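Teston simulation study: progress report to Dosteo
2023-10-10
Prepared by Awuor Ogola

Work this period covered the rack task. We collected 1,308 simulated runs under the new method, in which the policy is trained on short segments of each run.
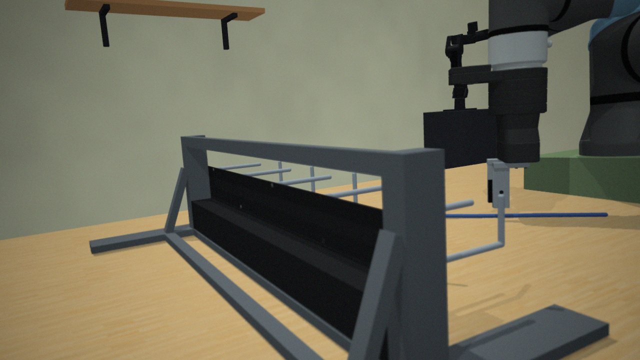 The Drultport baseline was trained on the same runs. Over 49 test starts, our method finished the task 39 times. The baseline has yet to be scored.

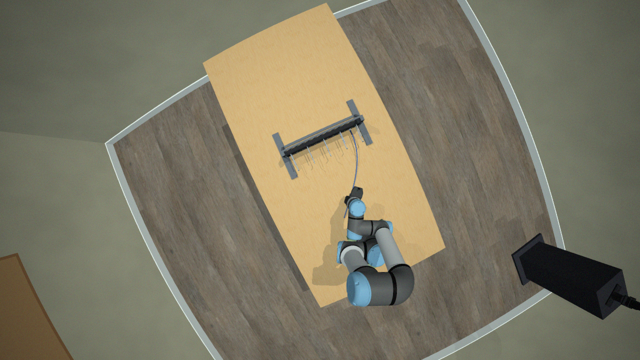
Most of the remaining errors are in arm approach. We vary the start pose between runs but keep the layout fixed, with the rack on the wooden table and its five pegs evenly spaced. Moving the rack is planned for the next stage.

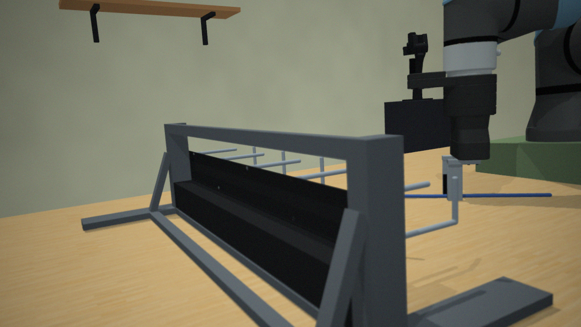

Training used 3 seeds. The Fang comparison will start once the baseline scores are in. Spending is on plan.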